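Drella Tabletop Objects: Data Card

Maintained by the Drurham office, Monday release

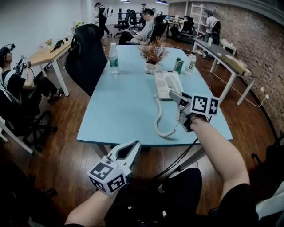
Drella covers everyday items kept on shared office tables, including telephones, water bottles, drink cartons and small potted arrangements. The collection holds 633 sessions across 38 table layouts. Object names follow the Lashari word list, version 105.

Known limits: coiled cords are labeled together with their telephone. Dried and live plants share one category.

Contact: Tharun Shetty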